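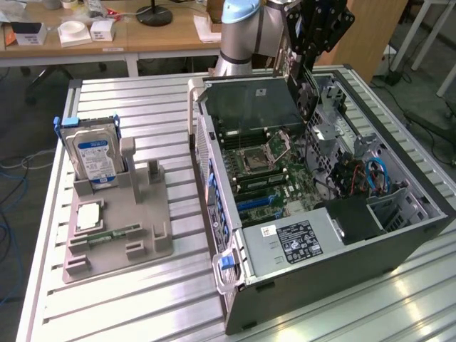

Perihan Uysal
Contributing writer, events and workplace learning

Give me the last session before lunch. I mean it! When I get the program for a conference, I skip right past the opening keynote and the big name on the cover, and I go hunting for the small-room talk at 11:30 with a title like "What we changed in our onboarding and why half of it stayed." I have been going to trade conferences for 26 years, and those are the talks I still quote to people.

I was at the Latby meeting in February, a mid-sized gathering with roughly 800 people badged and a main hall that could have held more. The opener was fine. There was music, there was a walk-on, there was a story about a mountain. I clapped along with everybody else. Then I went down the hall to a room set for 200 (maybe a third full) and heard Tuncay Akbulut talk about how his team at Cakau runs its shift handovers, and I filled six pages of my notebook.

He had no clicker. He had a photocopied checklist, passed along the rows, with the lines his people had crossed out over two years. We spent ten minutes on a single crossed-out line! A woman near the door said her plant had the same line and had never managed to kill it, and the two of them worked through it in front of us. I have rarely been so happy in a stackable chair.

So my plea to program planners is simple. Put that session on the big stage. Move the practitioner to 9 a.m., when the coffee is fresh and people still have room in their heads, and give her a full hour with half of it for questions. Let the audience have the handout the night before. And please, please put a second microphone on the floor.

I know the objection, because Alper Aksoy made it to me over a very good plate of eggplant the same evening. He has booked speakers for the Symonenko meetings for years, and he says a known name sells the early tickets and the early tickets pay for the room. Fair enough. He also says some practitioners freeze up in front of a large hall, and I've seen that happen too. But a freeze can be helped. Pair the speaker with an interviewer, two chairs and a table, and most people who know their work will talk about it gladly for as long as you let them. Selim Öztürkmen did exactly this at the Pernunex spring meeting and the line for questions went out past the coat racks.

And keep the famous opener if you must! Just move it to the end of the day. Everyone is tired by then and ready for a story about a mountain, and the folks with trains to catch can slip out without missing the part they came for.

I already have my eye on next year's Latby program. If the handover people are back, I'll be in the front row, with a fresh notebook and my own crossed-out list to trade.

Related
The case for longer coffee breaks
Volkan Kozan on moderating a panel of five
How to write a session title people will read
Name badges: bigger type, please

Contact the editors | Copyright, all rights reserved | Back to top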